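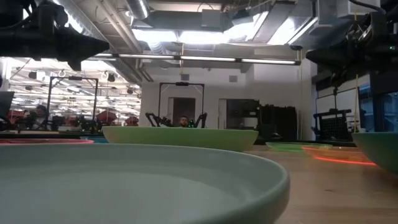 The dish-nesting task was chosen as the first full test of the bimanual cell built in the shared workshop at Plenico. It requires two arms to work over a common area, it can be reset by hand, and it needs no fixtures beyond a table. The dishes differ in size and finish. Several are opaque with thick rims, while others, such as the translucent green plate and the translucent orange plate lying on the wooden tabletop, are thin and show a bright line of color where light passes through the edge. Pieces of this second type were a persistent source of error for the depth estimator, which tended to place the rim on the table surface behind it. We therefore dropped depth input early in the build and trained on color images alone.

### 4.1 Arm placement and cabling

Both arms hang over the table from above. An earlier layout with the bases on the tabletop left too little clearance for the larger dishes, and the elbows met over the middle of the work area whenever both grippers reached for the same piece. Hanging the arms removed most of these conflicts but increased the static load on the shoulder motors. Kwon added a gravity term to the joint controller, and the shoulder current in the rest pose fell by 30 percent.

Cables are led upward. Slack is set with the elbow fully extended, then checked again at the upper limit of the wrist. We recommend doing this check with the gripper closed – an open gripper hides a snag at the last joint that appears only under load.

### 4.2 Handling of flat pieces

Flat pieces are harder than bowls. A bowl offers a rim well above the table, and a fingertip can pass on either side of it. A disc lying flat offers only its own thickness. Tilted against a larger dish, it presents a raised edge that a tapered fingertip can approach from above (Fig. 6).
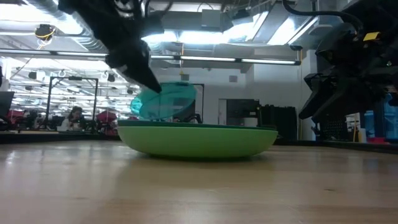 **Figure 6.** Left gripper close to a translucent teal disc tilted on a shallow lime-green bowl. The second arm hangs at right.

Approach angle matters more than approach speed in this configuration. With a steep approach the fingertip pushes the raised edge down and the disc slides into the bowl. Demonstrations by Pant and Oddsson used a shallower approach, and the policy reproduced it without any explicit constraint on angle. The full training set holds 1,044 demonstrations recorded by teleoperation, with operators changing over between sessions.

### 4.3 Wrist view and the nested stack

The overhead arms block part of the table from any fixed viewpoint, so each wrist carries a small camera. Its mounting was revised until both fingertips stayed visible along with the wood between them. The gap then serves as a reference for centering the gripper before contact (Fig. 7).
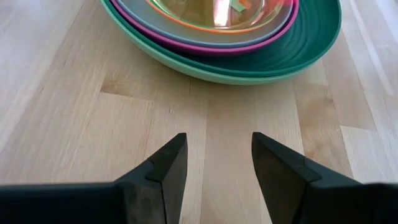

**Figure 7.** Wrist camera view of five nested bowls, with the open gripper fingers in the foreground. The outermost bowl is mint green.

Two properties of this view affected training. First, a stack may extend past the image border, leaving only the front of each rim available to the policy. Second, reflections on the tabletop shift with wrist pose and can be as bright as the rims themselves. Random brightness scaling reduced the effect of the second. For the first we kept the fixed view as an additional input; Woo's ablation without it is reported in Section 5.

Fingers were printed in the workshop and replaced after 14 hours of operation, when wear at the tips began to alter the closing distance. Cattaneo's drawings for the finger and the wrist bracket are included in the supplementary files.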